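Manipulation Software Engineer (perception and planning), Plasera

Posted January 3, 2022. Full time, Vevstead office, two days a week from home if your home has decent internet.

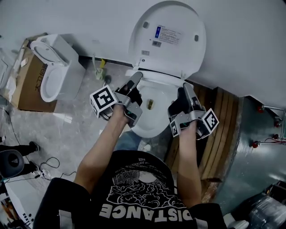
What the job is

Plasera writes software that teaches robot arms to handle bathrooms. Toilets, mostly. If you have spent your career hoping to tell people at parties that you work on artificial intelligence, you will still be able to, but they will ask a follow-up question.

Our demonstrations come from people using hand-held grippers with marker cubes on them. Your code takes those recordings and turns them into gripper paths an arm can follow around a glossy white bowl against a white wall. Depth sensors hate glossy white. So did the last three segmentation models we tried.

What you would be doing

Owning the marker tracking pipeline, including the part where a forearm covers the marker and the pose estimate leaves for another city.
Writing a contact planner for rims, lids and hinges. The current one is 24 files and one very long function called fix_lid_final.
Building replay tools so that a bad demonstration gets caught the same day.
Keeping time sync between two grippers and a head camera. We have opinions about clocks. You will develop some.
Reviewing other people's code kindly and having yours reviewed by Mahlangu, our test server, which is not kind.

What we need from you

4 years of C++ or Python on something that moved in the real world.
Working knowledge of camera calibration, hand-eye calibration and rigid transforms. You should be able to find a flipped axis without crying, or at least while crying quietly.
Some experience with motion planning under contact. Grasping mugs counts. We all started with mugs.
A willingness to collect data yourself now and then, standing up, looking down. Engineers who have done a session write better filters.

Nice to have

Imitation learning, ROS 2, or any plumbing knowledge at all. Ours comes from one library book.

What you get

24 days of paid vacation, health and dental, a desk near the window, and a share of the GPU machine we call Stellunska. The team is 12 people. Lunch is ordered in and eaten well away from the test fixtures.

How to apply

Send a resume and a link to some code to Chun-yin Choi, who runs the perception group. Skip the cover letter and write us one paragraph on the worst coordinate frame bug you ever shipped. There is one phone call, one paid take-home task on recorded marker data, and one afternoon on site. Start date is in April, earlier if you can manage it. Closed-toe shoes for the site visit, please.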